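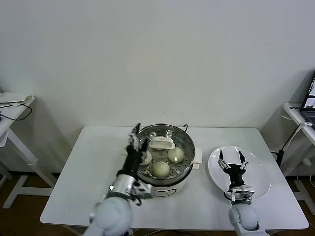 Steamed bun task, both arms over the table. Plate on the right, steamer on the left.

Recording the bun task by remote control

Set the steamer left of centre and the oval plate to its right, where the right gripper can get over it without the shoulder turning much. Leave the steamer unplugged for practice runs.

1. Start a new session in Dandimine and enter your name.
2. Bring both arms up slowly. Stop the left hand above the basket and the right gripper above the plate, fingers open.
3. Pick up one bun, move it across and lower it on to the plate. Let go only when it is resting -- dropped buns roll.
4. Open the hand fully, go back to the start pose and save.

Keep each run under 340 frames. Delete any run where you paused to think. We need 500 good ones and had 232 by the end of July.

Questions to Siham Farah.

Last changed 8/8/24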